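October, and the cleaning cloths have finally got out of hand. I moved to Grakdale with ten of them in a carrier bag and there are 19 now, counting the two I found behind the boiler on Friday. They had been living in the cupboard under the sink, pushed in on top of the washing-up liquid, and every time I opened the door one fell out. So I have been sorting them, which took most of an evening, and I am writing down what I settled on so that I stick to it.

The main change is that clean cloths now have a proper basket, and I fold on a table next to it. I used to do it on my knee in front of the television and they came out all shapes.

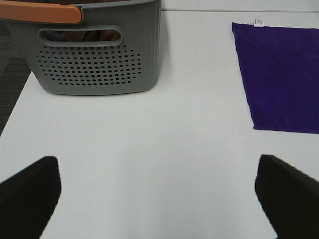
### Filed under: Laundry

I like a basket with holes in the side for cloths. They go away a bit damp sometimes, whatever I tell myself, and a solid tub makes them smell. A handle helps too. I had a lidded box from Prinmont before and it was fine for shoe polish and no good for anything that had been through the wash.

Everything was washed at 50 first, with no softener. Softener leaves a coating and the cloths stop picking up water, or mine do. The old cotton dusters went in a separate load and two of them have gone in the bin.
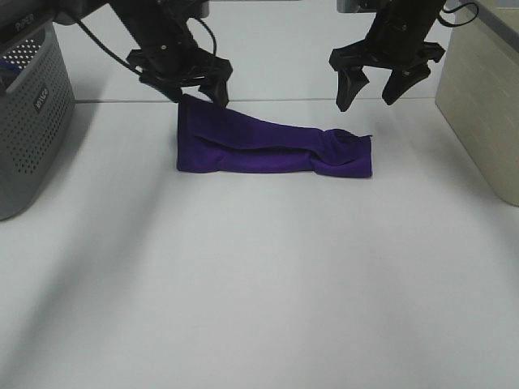
Folding is where I have changed my mind the most. I used to do quarters, in half and in half again, and stack them. The stack always fell over and I only ever used the top three. Long strips are better for me, stood on their edge in a row, so I can see each colour. The trouble with a strip is that the ends need to match. If one end stands up squared off and the other is bunched and twisted with a point sticking out, like the purple one, it won't stand with the rest, and I open it out and start again. A minute spent flattening the corners saves doing it twice.

The colours mean something now as well. Purple is for the bathroom, yellow for the kitchen, and anything grey is for the car or the bike. Kanagaratnam, the hardware shop by the station, sells them singly, so I can replace one without buying a whole pack of the wrong colour.

My order for each cloth is to lay it out square, smooth it from the middle with the side of my hand, check the hem for loose threads and then fold it lengthways. 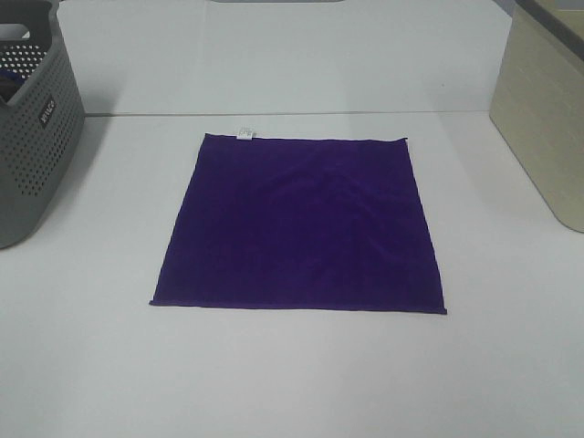
After that it goes in the row. Any cloth with a thread hanging gets snipped there and then, as a pulled one will catch on a tap or a cupboard hinge and run right across. I leave the care labels on. I have cut them off in the past and gone through the stitching twice.

Still to do: the tea towels, which are in a worse state, and the floor cloths in the Kirkis bucket on the landing. I might do the tea towels next week if the weather keeps me in.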